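Caught up with Sang Đinh in the shared workshop behind the old print shop, where he and Assunta Mazza have been building an arm since October. They call it Kokeo. No reason, Assunta liked the sound.

Didn't have long, they only get the bench until five. So this is quick.

First thing I asked, why build one at all. "I wanted something to hand me parts when I solder," Sang says. "That was the whole plan. Then Assunta saw it and said the wrist was terrible." She did, she says so herself. "It was a hinge and a prayer. I told him give me 2 weeks." It took a lot longer than two weeks.

The arm is on its third gripper. The first was printed in one piece and snapped. The second had rubber pads that picked up every bit of lint in the building. Now it's two black fingers, tapered at the tips, and Assunta is happy with those. Mostly. "They open evenly now. Closing, ask me next month."

What she fought for was the camera at the wrist. Sang wanted it overhead on a pole, cheaper, less cable. "From overhead the arm blocks its own view half the time," Assunta says. "At the wrist you see what the fingers see." The catch is blur. Move the wrist fast and everything smears. They've got it limited to 60 percent speed for now and Sang hates it.
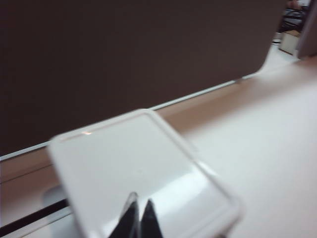
Kokeo's wrist view, with the white plate and both fingertips. Blur and all.

"People see the blur and think the camera's broken," Sang says. "It's just moving. I only care about the fingertips, and I can find those."

Can he? "Up to 11 times in a row. Then it guesses wrong and I yell at it."

Cables were the other headache. The camera lead runs down the arm and used to catch at the elbow, every time. Assunta rerouted it twice, then took it out and started agian with a longer one and a loose loop. No snags so far. She knocks on the bench when she says this.

Money? They won't give me a total. Motors were secondhand, from a guy Sang used to work with. Screws from everywhere. "Don't write down what I spent on screws," he says. Fine.

Next up is the shoulder, wich still sags when the arm is stretched all the way out. Assunta wants a spring. Sang wants a bigger motor. They went at it for a good ten minutes while I sat there with my coffee - neither one budged. I asked who usually wins.

"She does," Sang says.

"I have the drill," says Assunta.

By then the next group was waiting at the door so we packed up. They've said I can come back when the shoulder's done. Will post an update if I do.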